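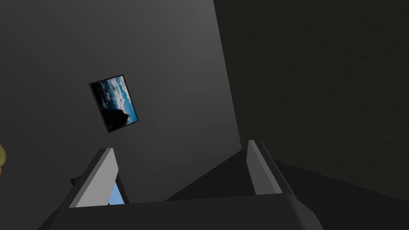 A simulated room from the gripper's point of view, with a sky picture on the grey wall. Render: Sinum

It's just gone ten in the morning and I am failing to pick up a bowl. The bowl doesn't exist, and neither does the kitchen it's sitting in, but my ears have gone hot all the same.

"Everyone goes in too fast," says Nadine Shboul, who is being very kind about it. "Try coming down from above and then stop. Just stop for a second. Now close."

I close. The bowl shoots off sideways and vanishes under a cupboard.

I've come to Sinum, a small firm above a carpet shop, where six people spend their working day tidying up rooms that are made entirely of numbers. They hold a pair of handles, they look at a screen, and a simulated arm does what their hands do. Every attempt is saved: what the arm could see, where its joints were, when the fingers opened and shut. Put enough of those together and you can train a system to have a go on its own. The one they're feeding here is called Plimesora, and it is hungry. It wants 500 good examples of each job before anybody bothers testing it.

The odd thing, when you first sit down, is the view. You're looking out from the wrist, so the two fingers are always there in front of you like a pair of pale bookends, and when you twist your hand the whole house goes with it. Pictures hang at mad angles. Walls lean. I spent a good minute pointed up into a dark corner, admiring some clouds in a frame and wondering where the worktop had gone (behind me, as Nadine eventually pointed out).

"We keep some of the getting-lost ones," says Hala Hakim, who runs the collecting side. I'd assumed they'd be binned straight away! But if the system only ever sees people who know exactly where they are, she tells me, it has no idea what to do when it ends up staring at a wall. So my wandering about might be of some use, as long as I found my way back in the end. The bowl under the cupboard was thrown out.

The rooms come out of a program called Zirnano, which shuffles the furniture, the paint and the lighting each time you press start. Some are bright as a showroom. Others are so gloomy you're feeling your way from one edge to the next, and Dean Wragg, who builds them, is rather proud of those. "My flat looks like that at teatime in winter," he says. "Why should a robot get nice lighting?"

Samira Moussa has the desk by the window and is the quickest of the lot. Her best is 100 saved attempts in a day, on a job that involved putting mugs on a shelf, and she says she went home and couldn't look at a cup of tea. She hums while she works. She also talks to the arm under her breath, mostly "come on, you" and "left a bit", and I notice I've started doing it too.

Not everything carries over to the real world. A simulated sponge never squashes quite right, and drawers are a sore point in the office. There's a real arm in the back, known as Jaber, and when Plimesora first tried its mug skills on that one it managed 11 before knocking a shelf down. Herman Osman still has the bracket on his desk.

After lunch they let me have another turn. New room, green bowl, a lamp on somewhere off to the right. I come down from above, and I stop, and I close, and up it comes - wobbling, but up. I carry it over to the table at the speed of a bride going down the aisle and set it down slightly on top of a fork.

Nadine leans over and presses save.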